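4.2 드라이브 교체 셀의 설정과 유지보수

이제 셀 이야기를 좀 해 보겠습니다. 앞 절에서 Juveo 제어기의 구조를 길게 늘어놓았는데, 솔직히 제가 이번 연구에서 시간을 제일 많이 쓴 곳은 제어기보다 그리퍼 나사와 영점이었거든요. 저희 셀은 단순합니다. 팔 하나, 다관절 링크형 그리퍼 하나, 손목 카메라 하나, 그리고 옆판을 연 데스크톱 본체가 전부예요. 작업은 캐디에 든 하드 드라이브를 베이에서 빼고 다시 끼우는 것이고, 한 번 설정하면 1,000회를 채울 때까지 그리퍼를 바꾸지 않는 것을 원칙으로 삼았습니다.

처음에는 영점을 아침에 한 번만 잡았습니다. 그런데 오후가 되면 손가락 끝이 캐디 레일 쪽으로 조금씩 밀리더라고요(이걸 알아채는 데 꼬박 한 달이 걸렸습니다!). 원인은 링크 피벗의 나사 풀림이었고, 그 뒤로는 10회마다 기준 자세로 돌아와 손끝 위치를 다시 재도록 바꿨습니다. 그림 4는 드라이브가 베이에 반쯤 들어가 있는 상태를 손목 카메라로 본 것입니다. 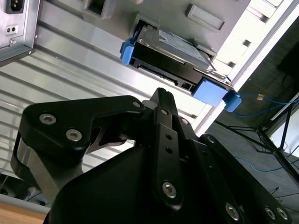 그림 4. 일부만 삽입된 드라이브 캐디와 그리퍼 손끝.

Gastavano 쪽에서는 초고를 읽고, 10회마다 영점을 다시 잡으면 셀이 쉬는 시간이 너무 길어지지 않느냐, 차라리 나사 고정제를 바르고 간격을 70회로 늘리는 편이 낫겠다는 의견을 보내왔습니다. 일리 있는 말이라 저도 바로 해 봤어요. 고정제를 바르니 풀림은 확실히 줄었는데, 대신 손가락 링크를 교체할 때마다 나사 머리가 뭉개져서 고생을 꽤 했습니다. 결국 피벗 나사에는 바르지 않고 하우징 쪽 고정 나사에만 바르는 것으로 타협했고, 영점 간격은 그대로 두었습니다. 70회 간격은 고정제를 전부 바른 조건에서만 쓸 만했다는 점을 적어 둡니다.

조임 순서도 은근히 중요합니다. 저희는 하우징에 가까운 나사부터 시작해서 손끝으로 나가면서 조입니다. 반대로 하면 링크가 살짝 비틀린 채로 굳어 버리는데, 눈으로는 멀쩡해 보여서 더 골치가 아파요. 다 조인 다음에는 전원을 끊은 채 손으로 링크를 끝까지 접었다 펴 보고, 걸리는 데가 없으면 Cinda 보정 스크립트를 돌립니다. 스크립트는 2분이면 끝나고, 이 시간은 뒤에 나오는 작업 시간 통계에 넣지 않았습니다.

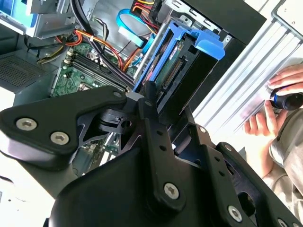 그림 5. 본체 내부로 들어간 그리퍼와 주변 배선.

접근 경로는 설정할 때 손으로 하나씩 찍었습니다. 자동 경로 계획도 써 봤지만, 딱딱한 부품은 잘 피하면서 휘는 것들은 영 못 다루더군요. 그림 5처럼 드라이브 캐디 옆으로는 하늘색 납작한 데이터 케이블이 휘어져 내려오고 메인보드 위쪽으로는 전원선 다발이 지나가니, 손가락이 조금만 높게 들어가도 선을 건드리기 쉽습니다. 그래서 경유점을 캐디 바로 앞에 하나 더 두고, 그 점부터는 속도를 낮췄습니다. 본체를 바꾸면 이 경유점은 꼭 다시 찍어야 합니다. 같은 모델이라도 배선이 놓인 모양이 제각각이라, 예전 값을 그대로 불러왔다가 저는 케이블을 한 번 제대로 뽑아 먹었습니다.

마지막으로 기록 방식입니다. 나사를 조인 날, 영점 오차, 교체한 링크 번호를 Dương 로그에 한 줄씩 남겼고, 화요일마다 그 주 기록을 훑어 오차가 커지는 링크를 골라 분해했습니다. 오차가 커진 링크는 대부분 피벗 쪽이 닳아 있었고, 나사만 다시 조여서는 며칠을 못 갔습니다. 이런 링크는 다음 절의 반복 정밀도 실험에 들어가기 전에 모두 새것으로 갈았습니다.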